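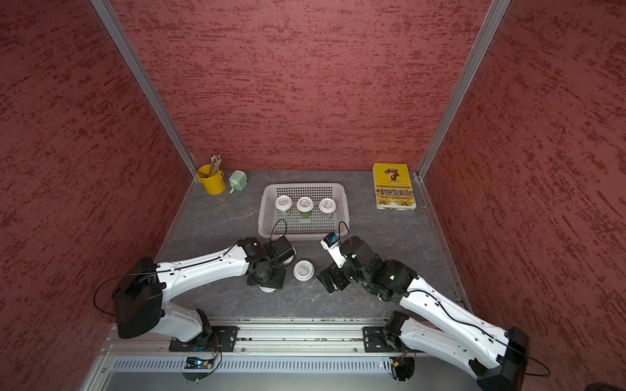 Open day at Evden, 04/10/2023

The Evden building on Kongate Road opened its doors for one afternoon in April. I arrived at 2 and stayed until closing. There was a line of up to 200 people at the front desk, but it moved quickly.

Most of my time went to the desk storage room. The display there was small – lidded containers, a white plastic basket with perforated sides, a yellow book with Chinese characters on the cover, and pencils in a yellow metal cup. The walls are red and the surface is gray with a marble pattern, so the white basket is easy to pick out. 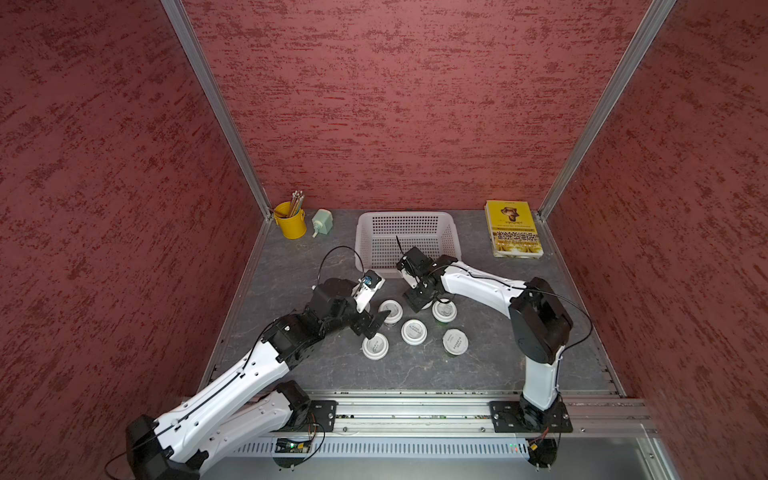
Funmilayo Oyewole thought a basket with open sides was the right choice for a desk, as dust falls through and you can see what you have put away. I prefer a closed box, but mine is always a mess.

I also liked the mint-green sharpener, an old-style one with a crank. We have had an electric one at home for 13 years and it is very loud.
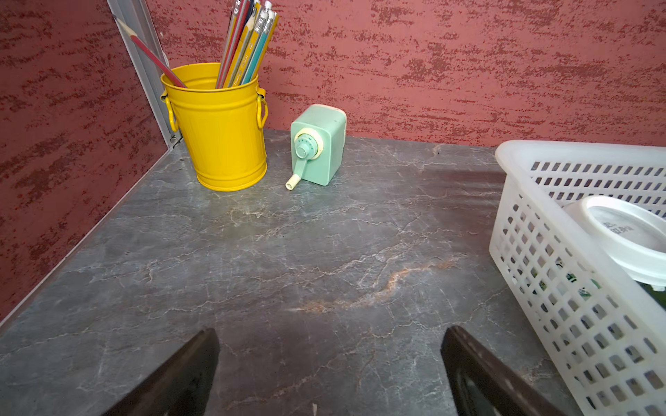

Pencil cup and hand-crank sharpener, Evden open day.

Parking is behind the Yusof bakery.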